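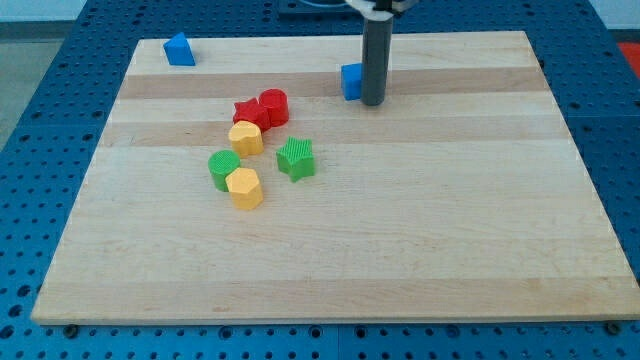

*Fig. 6. Striped wooden board on a perforated table.*

### 2. Oiling a Prarnik board

**CAUTION:** Oil-soaked rags can catch fire on their own. Lay them flat outdoors to dry before disposal.

1. Clear the board and wipe off all dust.
2. Sand with the grain using 800 grit paper. Do not sand across the strips.
3. Apply a thin coat of Brindia oil with a lint-free cloth. Cover the edges.
4. Wait up to 6 hours, then wipe off any oil left on the surface.
5. Turn the board over and repeat steps 2 to 4.

**Note:** Do not use Huet wax on a board that has not cured. Order replacement cloths under part no. 1877.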